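Bin picking notebook, August, started 7:40 am

Back on the Wondby cell this morning. Coffee first, then re-read my own notes from last time, which were rubbish. Note to self: "fixed the offset thing" is no use to anyone, least of all me.

Where we're at: the planner (Meredith, still on the old branch) is happy to pick from open floor but gets timid near the walls. It rejects perfectly good grasps because the collision model of the bin has been fattened up by 16 mm on every side. I know why I did that - we clipped the rim a couple of times back when the hand-eye calibration was off - but the calibration's been redone and the padding never came back down. So today's job is getting the padding down to 12 and seeing what falls over.

Changes before the first run

Padding is now a per-face value in the cell config, so the floor and the four walls can be set on their own. Should've been that way from the start. Divider gets its own entry too, and I've left that one at 16 for now. The segmentation doesn't like the divider at all. The top of it comes up really bright with a scratchy edge below, and the depth goes patchy right where I want a nice clean plane. Pulled the divider out of the live cloud altogether and swapped in the fitted model, so the planner never sees the patchy bit.

Also bumped the grasp sampler up to 40 candidates per bar. Costs a bit of time but I'd much sooner wait than have it give up early.

First run

Six bars in the front section, three of the long reddish ones and three short green ones, back section left empty. Sampler went for the long bar on the right and took it by the upper end, which I wouldn't have picked myself (I'd have gone nearer the middle!) but the scoring likes the clearance up there. Paused it with the fingers at the bar so I could check the estimated pose against the overhead view. The one I'm more interested in is the long bar lying hard up against the base of the left wall. Under the old padding every single candidate on it got thrown out.
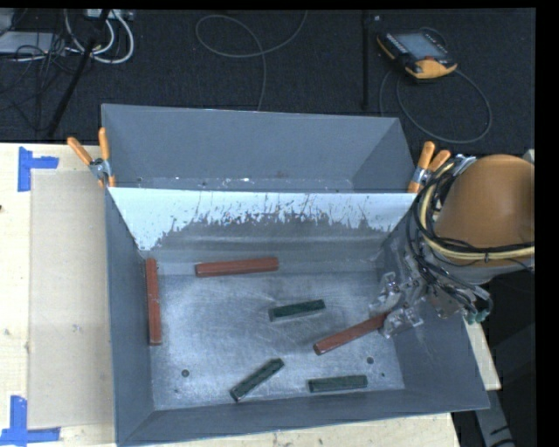 Second run, wall bar only

Forced the target to the left wall bar by masking the rest. Out of the 40 candidates, 12 survive the collision check now. Before it was zero, so I'm pretty chuffed. Most of the survivors come in tilted away from the wall, and the wrist ends up in a slightly ugly spot but nothing near a joint limit.

Two things I don't love:

The planner treats the clamps on the divider line as if they weren't there. They're not in the scene model at all, and the arm's cables run pretty close to the right-hand one. Adding both as simple boxes, generous ones.

Cable bundle isn't modelled either. Sabina Michalík reckons a fat capsule fixed to the wrist link is good enough, and she's done it on the Evbridge cell without trouble. I'll pinch her config and change the radius.

Logging

Bestine logger wrote 3,151 rows for the two runs, no gaps in the timestamps. Grasp scores are in there now, plus the reason code for each rejected candidate, so we can finally tell "hit the wall" from "no IK" without me squinting at the console.

To do next

Clamp boxes, then wrist capsule, in that order, rerunning the wall bar after each one.

Try the divider at 12 once the fitted model has had a few more runs behind it.

Ask Sabina whether her capsule moves with the last joint or stays put on the one before. Her file has it both ways and one of them is commented out.

Merge the per-face padding before I forget which branch it's on.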